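Search this repository
Go

# Testhorpe Household Textile Records

A table of household textiles listed in the probate and sale papers of one market town, Testhorpe, with the spelling of the originals kept beside a modern form. The data was typed up by hand from paper copies.

## What is in the folder

- `items.csv` has one row per textile entry
- `papers.csv` has one row per source document
- `terms.csv` is the word list, old spelling to modern spelling
- `notes/` holds the transcribers' working notes, unedited

There are 184 source documents. Of these, 44 are sale lists and the rest are probate inventories. Three documents are too damaged to read past the first page. They have a row in `papers.csv` with `status` set to `partial`.

## Columns in items.csv

- `item_id`: number, never reused
- `paper_id`: links to `papers.csv`
- `room`: the room as named in the paper, or blank
- `text_orig`: the entry as written
- `term`: modern word for the main item
- `qty`: number if stated, otherwise blank
- `value_pence`: total value, converted to pence
- `lot`: lot number, sale lists only
- `typist`: initials

`value_pence` is blank where one price covers a mix of textiles and other goods. We did not try to split those prices. If you need a total for a house, use the one in `papers.csv`, which was copied from the foot of the document.

"A pair of sheets" is entered as `qty` 2. "A parcel of linen" has no quantity. Curtains are the weak point. Some clerks counted single curtains and some counted windows, and the papers seldom say which. The first release treated them all as single curtains, and that has been undone.

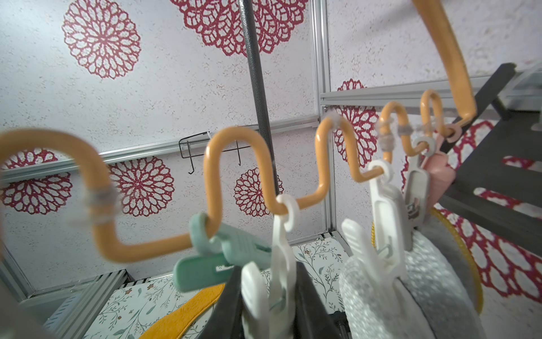 ## Rooms

Room names are left alone in `items.csv`. The same space can be "the closet over the entry" in one paper and "little chamber" in the next, and Margit Sandberg's attempt to match them up by street is in `notes/rooms_ms.txt`. It covers the north side of the market only. Please read her comments at the top before using it.

Wall hangings are included when they are cloth. Paper hangings are left out, even where the clerk put them in the same line as the bed curtains. In those lines `text_orig` still has the full wording.

## How it was made

Nayeli Pacheco and Juraj Vondráček typed the inventories. Štefánia Jireš typed the sale lists and built the word list. A second person checked 180 rows against the paper copies, picked at random from both kinds of document. Most of the corrections were to numbers, with 3 and 5 mixed up more than any other pair. The remaining rows have been checked only by the person who typed them.

Old weights and lengths have not been converted. The ell was not always the same length and we had no good way to tell which one a clerk meant.

## Known problems

- Two spellings of "huckaback" still map to different terms.
- `room` is sometimes carried down from the line before when the clerk wrote "item" or "also there". Carried rows are not marked.
- Servants' rooms are listed less fully than the others. A low count in those rows says little about what was in the room.
- Sale lists leave out whatever the family kept.
- Accents in personal names were lost in an early export. They were put back from the paper copies, but a few may be wrong.

## Opening the files

Everything is UTF-8 with commas between fields and double quotes around text. Some spreadsheet programs read lot numbers such as "3-4" as dates. Import that column as text.

## Use and credit

Free to use for any purpose. Please credit "Testhorpe Household Textile Records" and give the release date from the foot of this page. The paper copies are kept by Vratislav Ševčík and can be looked at by arrangement.

Corrections are welcome. Send the `item_id`, what the row says now, and what you think it should say. The next batch of fixes goes in at the end of July.

Last updated May 28, 2022

Contact: Vratislav Ševčík | © Testhorpe Household Textile Records | Back to top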